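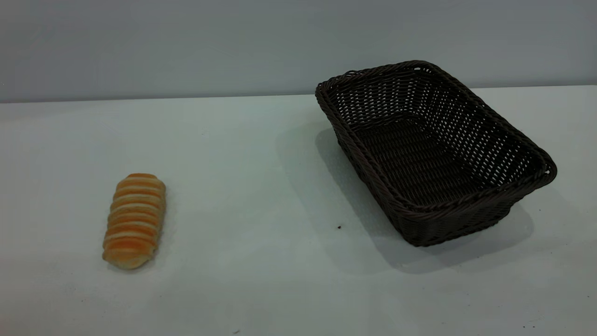 Figura 2. Pão e cesto sobre uma mesa branca.

4.2. Permanência e desistência nos cursos a distância

A literatura sobre ensino superior a distância tem pelas taxas de conclusão um carinho que os próprios estudantes raramente partilham. No consórcio Hundell, que oferece licenciaturas e pós-graduações validadas por universidades parceiras, a conclusão é contada no momento em que o diploma é emitido, e tudo o que acontece antes disso cabe numa categoria única, chamada «em curso». Um estudante que entrega trabalhos todas as semanas está em curso. Um estudante que não abre a plataforma desde a matrícula também está em curso, e assim pode continuar até ao limite regulamentar de inscrição, altura em que passa, sem grande cerimónia, a «inativo».

Para contornar esta generosidade classificatória, acompanhámos 281 estudantes matriculados em setembro no programa de gestão do Hundell e no seu equivalente do centro Mirside. Os dois programas partilham o plano de estudos, os manuais e até algumas gralhas nos manuais, mas diferem na tutoria. No Hundell, o tutor responde quando é contactado. No Mirside, o tutor escreve primeiro, de 14 em 14 dias, quer o estudante tenha perguntas, quer não. Os coordenadores do Hundell descreveram o seu modelo como «centrado na autonomia do aprendente», expressão que alguns dos entrevistados traduziram por «ninguém me disse nada».

Considerámos desistente o estudante que passou duas avaliações consecutivas sem entregar trabalho e sem pedir adiamento. A definição é severa, e reconhecemos que apanha na rede quem apenas se atrasou. Testámos por isso uma versão mais branda, com três avaliações, e a ordem dos dois programas manteve-se: a permanência foi mais alta no Mirside em ambos os casos. A distância entre eles encurta na segunda versão, sobretudo porque no Hundell há um grupo de estudantes que desaparece durante meses e regressa na véspera do prazo final com os trabalhos todos feitos. Não sabemos explicar este grupo, que aliás não respondeu aos nossos convites para entrevista.

As 16 entrevistas realizadas ajudam a perceber o efeito da tutoria, embora não da forma que esperávamos. Quase nenhum entrevistado do Mirside se lembrava do conteúdo das mensagens do tutor. Vários admitiram não as ler até ao fim. Lembravam-se, porém, de que chegavam, e uma estudante comparou-as às cartas do banco – não se abrem com prazer, mas provam que a conta existe. O resultado é compatível com a hipótese de que a presença regular do tutor conta mais do que a qualidade pedagógica do que ele escreve, hipótese que os tutores consultados receberam com alguma frieza.

Convém não levar a comparação demasiado longe. A colocação dos estudantes num ou noutro programa não foi aleatória, e o Mirside recruta mais em empresas que pagam a propina e gostam de saber o que pagaram. Tentámos controlar este fator com os dados do inquérito de entrada, mas a pergunta sobre financiamento admitia a resposta «outro», que se revelou muito popular. Também os registos da plataforma Katene, de onde extraímos os acessos, contam como sessão qualquer separador deixado aberto durante a noite. Excluímos essas sessões da análise e usámos apenas as datas de entrega, menos abundantes e bastante mais honestas.

A secção seguinte retoma estes dados para examinar os pedidos de adiamento, que os dois programas registam em formulários distintos e, no caso do Hundell, em papel.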